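Teaching Two Arms to Tidy a Kitchen: My Project Report

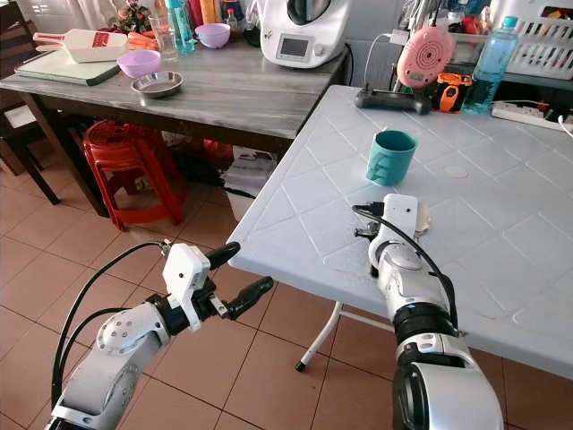 Page last changed: 21 Dec 2018

So this is the write-up for my two-arm project, which I have been calling Trilivar since June, when it was just a folder with one broken script in it. The question I started with was pretty small. If I teach a pair of arms to do a kitchen task by guiding them through it over and over, does it matter whether I keep the kitchen neat between demonstrations or let it get messy?

My guess was that neat would win. I was wrong, and I'm still kind of happy about it!

The setup. Two arms side by side, each with a gripper and a wrist module, facing two tables. The plastic table has the teal mug on it, and that mug is the star of most of this report. The wood-grain table is where the bowls and the food processor live. I picked a mug because it has a handle, and a handle means the arm has to care which way the thing is turned. A bowl is much more forgiving (I tried bowls first, and everything worked so well that I learned nothing).

The task goes like this: the right arm picks up the mug, the left arm takes it, and the left arm puts it down on the wood-grain table. The handover is the hard part by a mile.

Collecting the data. I recorded 202 demonstrations over the fall. I threw out 13 of them, mostly because I bumped the table or forgot to start the recording until the mug was already in the air. The rest I split into two piles. In the "neat" pile everything except the mug stayed in its marked spot. In the "messy" pile I shuffled the other stuff before every run -- bowls, bottles, the steel dish, whatever I could reach -- and let the mug start with its handle facing any direction it liked.

I trained one model on each pile with the same settings, using the Farquharson scripts our lab shares. I changed only the part that reads the recordings, since my file layout was weird. Training ran overnight on Granden, the older of our two machines, and yes, it crashed once and I lost a night.

Results. Each model got 30 tries in a kitchen arranged differently from anything in its training pile. The messy model finished 20 of its 30, so 67 percent. The neat model finished 13. With the kitchen set up exactly as in the neat recordings the gap went away, and I wouldn't bet on either one.

Most of the neat model's failures were at the very start. It would go to where the mug usually was and close the gripper on air, or on the edge of the handle. The messy model's failures came later, in the handover. The left gripper would close a bit early and tip the mug, and then the right one let go anyway. I watched those recordings way too many times. I think the wrist view gets mostly blocked by the mug at that moment, so the arm is sort of guessing, but I haven't tested that.

Cables! I need a whole paragraph for cables. The ones at the wrists have to have enough slack for the arm to turn, and every bit of slack is a loop that can catch on something. On the left arm I ended up with a long arc and a shorter loop inside it. Routing them took me an entire weekend and I would do it first next time, before recording anything, because moving a cable changes what the camera sees.

Things I'd change. Thirty tries per model is small, and I reset the table by hand, so my idea of "arranged differently" may have drifted as I got tired. I'd like to have a list of layouts drawn up ahead of time. I also want to try the same comparison with Erkura, the newer training code from the group down the hall, which handles two arms as one system and might fix the early closing.

The recordings are on the lab drive under trilivar/fall, neat and messy in separate folders. The discarded runs are in there too, in case you want to see me bump a table.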